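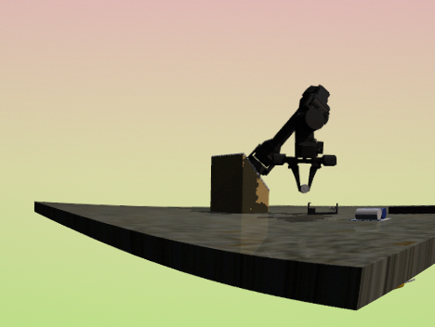

Figure 7. Simulated tabletop, arm holding the white ball over the small dark bracket. Box to the left, white cylinder with blue ends to the right.

4.2 Small-object tidying in simulation

The tidying chores in the Kvam set are dull on purpose. Pick up a small thing, put it where it belongs, leave the rest of the table alone. A person does this while thinking of lunch. Our interest is whether a policy trained only on rendered scenes can do it often enough to be worth a trial in the Flumthorpe kitchen - and if not, where it goes wrong.

Each run was given 90 seconds. Table texture, backdrop and lighting were changed between runs, object shapes were not. Training used 915 demonstrations, all collected in the simulator. No fine-tuning afterwards.

Grasping the ball is mostly solved. Placing is not. A sphere gives no help with orientation, so the policy can ignore wrist angle, but release height matters a great deal: let go too high and it bounces out, too low and the fingers knock the bracket. The Prellberg baseline drops from too high in most of it's failures. Ours tends to hover, correct, hover again and run out of time. Slow failure is arguably better in a real kitchen, though we did not score it that way.

Glossy table tops hurt both methods. Reflections of nearby objects seem to pull the estimated contact point forwards - we have not tested this seperately. Dark bracket in dark shadow, same story.

With the Bosteveo controller swapped in, 7 of 10 placements succeeded on the hardest textures. Small sample, one seed. Not good enough for unattended use, where one ball on the floor means somebody has to come and fetch it. Cylinder results are in Section 4.3, and there wrist angle does matter.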